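地方规划条例修订后，过渡条款里的“已受理”按哪一天算？

分类：土地利用与规划 / 程序问题
提问者：Macarena Escobar
发布：3/30/22
状态：未采纳

正文：

Rivas 的规划管理条例去年做过一次修订，主要改的是交通影响评估的触发门槛。修订前，新增建筑面积达到4000平方米的项目必须附交通影响评估报告；修订后门槛降到3000平方米，同时把计算口径从“单项申请”改成“同一权属范围内的关联申请合并计算”。

我关注的是 Miston 路北侧的一块地。申请人做的是仓储加少量办公，建筑面积落在两个门槛之间，按旧规不用做评估，按新规必须做。时间线如下：

12月初，申请人向规划窗口递交材料，窗口出具收件回执。
12月下旬，窗口发补正通知，要求补一份排水说明和一张重新标注边界的总平面图。
修订后的条例随后生效。
生效之后，补正材料交齐，窗口出具受理通知书。

过渡条款原文只有一句：“本条例施行前已受理的申请，适用原规定。”条例正文没有给“受理”下定义，附则里也没有。

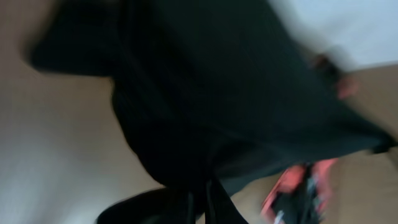

申请人的意见是，补正只是完善材料，效力应当回溯到12月的收件日，所以适用旧规。我去窗口查过卷，公示卷里能看到的只有收件回执、补正通知和总平面图的复印件，受理通知书在另一册，需要单独申请查阅。总平面图复印得很差，北侧边界那一段糊成一团，跟照片里那块发虚的黑布差不多，哪里是边线、哪里是折痕分不出来，所以我也没法核对他们补正前后改了什么。如果边界有实质变动，我理解就不能再算“完善材料”了，但条例里找不到这方面的标准。

另外还有一个口径问题。同一权属人在 Ernier 巷那一侧还有一份小的扩建申请，面积不大，单独看哪个门槛都够不着。如果适用新规，两份要不要合并？我看到的说法不一致。

具体想问：

一、“已受理”以收件回执为准，还是以受理通知书为准？
二、补正期间条例变更，有没有通行的处理办法？
三、公示期28天，我的书面意见应该写到什么程度，是直接主张适用新规，还是先要求窗口说明适用依据？

我住在项目边界300米范围内，条例规定这个范围内的住户可以以利害关系人身份提意见，所以资格上应该没有问题。

补充一：有人在评论里问我手上的条例是哪个版本。我用的是 Pandeck 导出的合订本，里面把修订条文直接并进了正文，没有保留旧条文。旧条文是从公报旧刊上抄下来的，条号差了一条（旧第13条对应新第14条）。

补充二：补正通知的抬头写的是“补正材料一次性告知书”，落款处有章，没有写逾期后果。 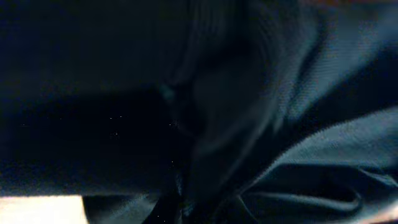
Olga Lorente 认为问题里混了两个概念，应当先拆开。收件是事实行为，窗口拿到材料、登记、给回执，只证明某天交了某些东西。受理是程序行为，意思是主管部门确认材料齐全、符合形式要求，审查期限从此起算。多数程序规定都把这两步分开，而且审查期限一般从受理起算，补正时间不计入。按这个逻辑，过渡条款用的是“受理”二字，文义上应当看受理通知书。

不过她提醒有两个例外要先排除。

第一，视为受理。很多地方的程序规定写明，窗口在收件后若干日内没有告知补正的，自收件之日起视为受理。要查的是补正通知发出的日期有没有超过这个期限。如果超过了，申请人反而占理，因为申请在补正通知发出之前就已经视为受理，后来的受理通知书只是补办手续。提问里只写“12月初”和“12月下旬”，中间隔了多久是整件事的关键，要拿到两份文件上的准确日期，并且看是按工作日还是自然日。

第二，补正内容的性质。如果窗口要求补的东西在申请材料清单上本来就没有，那么申请人可以主张当初的材料已经齐全，窗口不应以此为由推迟受理。排水说明是否在清单里，要对照当时有效的清单，不要拿现在网站上的清单去比，网站上的通常已经更新过。

至于边界图，她的看法是：重新标注和重新划定是两回事。坐标没变，只是把线画清楚，属于形式补正。坐标变了，面积跟着变，就可能构成变更申请，日期要重新起算。复印件看不清的，可以要求看原件或者电子版，查卷规定里一般有这一条，窗口没有理由拒绝。

（评论）Macarena Escobar：视为受理这一点我没想到。我去翻程序规定，期限好像是五个工作日，但我不确定去年的版本是不是也一样。

（评论）Olga Lorente：看公报，别看合订本。合订本对“某日之前是什么样”这种问题没有用处。

（评论）Yolanda Sotomayor：合订本其实有脚注，点条号后面的小字能看到修订时间，但看不到旧文本。导出成文件以后脚注会丢。

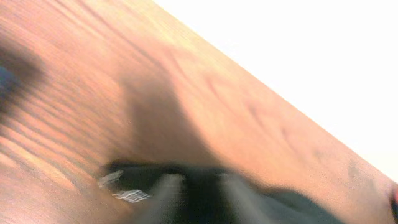 木质桌面，局部

Saturnino Collado 的回复

同意上面的大部分。补几点实务的。

关于第一问，除了文义，还要看这次修订的说明材料。修订草案提交审议时一般附有说明，里面有时会解释过渡条款怎么理解。说明材料没有条文的效力，但在条文含糊的时候，主管部门和复议机关都会参考。Rivas 的会议文件在档案室，可以按议题检索，关键词用“交通影响”加条号，不要用“过渡”，会出来一大堆别的。

关于第二问，没有统一的做法。我见过的处理有三种：一是严格按受理日；二是按收件日，理由是不利变更不应由申请人承担窗口处理时间的后果；三是按作出决定之日的法律状态，也就是连受理日都不看。你们这里既然有明文过渡条款，第三种可以排除。剩下两种里，第一种的文字依据强一些，第二种的依据主要是信赖保护，需要申请人证明他确实依据旧规作了安排，例如已签订设计合同。光说“我们是按旧规准备的”不够。

合并计算的问题要先确定适用哪一版，再谈合并。旧规没有合并口径，适用旧规就到此为止。适用新规的话，由于主申请本身已经达到3000平方米，门槛已经触发，Ernier 巷那份合不合并不影响要不要做评估，只影响评估的范围，也就是报告里的交通生成量要不要把那一份算进去。所以意见书里这两点要分开写，别让对方用合并口径的争议把主问题拖住。

还有“达到”和“超过”的区别。你引的条文写的是“达到”，含本数。有些表格模板沿用旧措辞写“超过”，以条文为准。

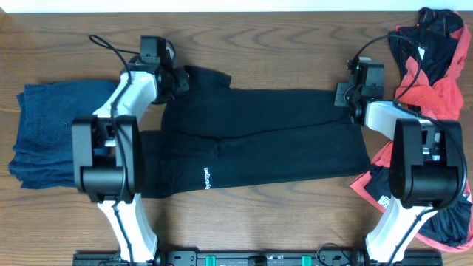
第三问，写法上我建议两层。第一层，请求主管部门书面说明本申请适用哪一版条例及其依据，并列出收件日、补正通知日、受理日三个日期。第二层，在第一层之外附带主张：依现有材料，应适用修订后的条例，申请人应当补交交通影响评估。两层都要写。只写第一层，公示期满后部门可能在决定书里顺带答复，那时再提主张就晚了。只写第二层，部门可以回一句“已按相关规定办理”，你拿不到日期。

提交时间上，28天从公示次日起算，末日遇休息日是否顺延要看程序规定，不要默认会顺延。邮寄的以寄出邮戳还是以收到为准也各地不同，能当面交就当面交，要回执，回执上写明页数和附件名称。

意见书结构供参考：

1 意见人身份与利害关系（地址，距项目边界的距离，引用条款）
2 申请事项的识别信息（案号，地块编号）
3 时间线，只写有文件支持的日期，逐项注明文件名称
4 请求说明的事项
5 实体主张及依据
6 附件目录

不要在第3项里写推测。边界图的事，没看到原件之前，写成“复印件北侧边界无法辨认，请求查阅原件”就可以，不要写“边界疑似变更”。

（评论）Macarena Escobar：受理通知书那一册的查阅申请已经交了。如果公示期内批不下来怎么办？

（评论）Saturnino Collado：先交意见书，里面注明查阅申请的日期和编号，并声明保留补充意见的权利。能不能补充看部门，但写了总比没写好办。

Montserrat Sarmiento 的回复

我们那边前年碰到过类似的，最后是按收件日算的，但条款写的是“已提出的申请”，跟你这个不一样，参考价值有限。直接打电话问规划科可能更快，他们内部应该有口径。

（评论）Olga Lorente：电话答复没有约束力，可以问，但书面意见照交。另外“已提出”和“已受理”放在一起看，正好说明立法时是会区分用词的。如果 Rivas 别的条例里也用过“已提出”，可以引来作体系解释。

（评论）Macarena Escobar：停车配建那部条例的附则用的是“已提出”，刚查到，第31条。我把两个附则都附上。

（评论）Yolanda Sotomayor：引的时候把通过日期也写上，两部条例如果是同一届通过的，说服力会强一点。

相关问题：
规划公示牌上的面积与申请书不一致，以哪个为准
分期建设项目能否拆成多份申请提交
利害关系人范围从地块边界量还是从建筑外墙量
合订本与公报文本不一致时如何引用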